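Projects > Building Services > Term Reports > Study Room Ventilation

Carbon Dioxide Levels and Window Use in a Shared Study Room

Yi-an Seo, Mirela Siqueira, Tahsin Abeysekara
Supervisor: Vanderleia Andrade
Submitted October 31, 2025

1. Purpose

Study rooms in the Amaral building have no mechanical supply air. Fresh air enters through two side-hung windows and the gap under the door. This project measured how quickly carbon dioxide builds up when the windows are closed, and how far a single open window brings it down. The floor area and ceiling height were taken from the building drawings.
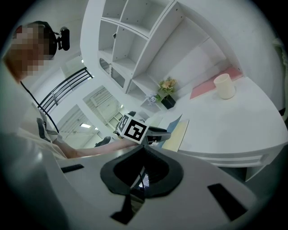

Readings were logged with a Buluvent wall sensor mounted at seated head height, away from the door. The sensor was left in outdoor air before each session and its offset recorded. Window position was written down by hand at every change. Sessions with an incomplete window log were discarded.

2. Room conditions

Furniture stayed in its usual position throughout. Large items reduce the air volume slightly, and shelving close to a wall can slow mixing near the floor. Neither effect was corrected for.
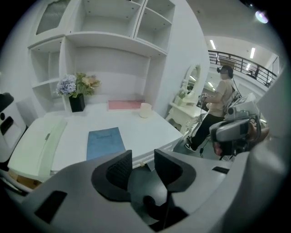
Figure 2. White desk with built-in shelving; blue folder on the desktop.

A second sensor, a Sastus portable unit, was placed at floor level to check mixing. The two instruments differed by up to 130 ppm with the windows closed. The difference was smaller with one window open. 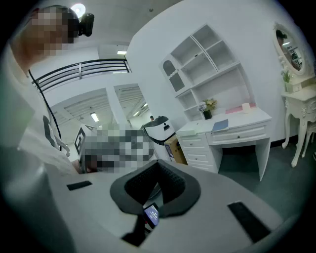 3. Results

Starting from an outdoor level near the nominal 400 ppm, concentration rose steadily in every closed-window session. Opening one window lowered the rate of rise by 200 ppm per hour. Wind direction was not measured, and part of the spread between sessions is probably due to it.

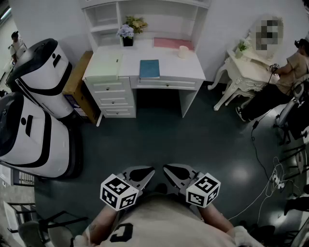

The decay curves were fitted with a single-zone model using a spreadsheet prepared by Jucélia Sampaio. The fit was poor in the first minutes after a window change, when the air was not yet mixed. Those points were excluded. The March data are held in Appendix B with the sensor offsets.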